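Section 4: Placing the Utwood air monitor

1. Choose a desk or shelf at least 18 inches from any window.
2. Plug in the adapter and wait for the green light.
3. Hold the Mode button until the display shows 2,000. This is the alert level.

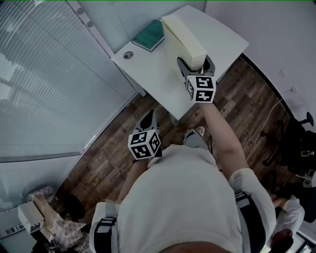 Working at a white desk on a plank floor.

4. To raise the alert level to 3,000, press Mode twice.

Note: The monitor resets to 2,000 after a power cut.

Caution: Do not cover the side vents.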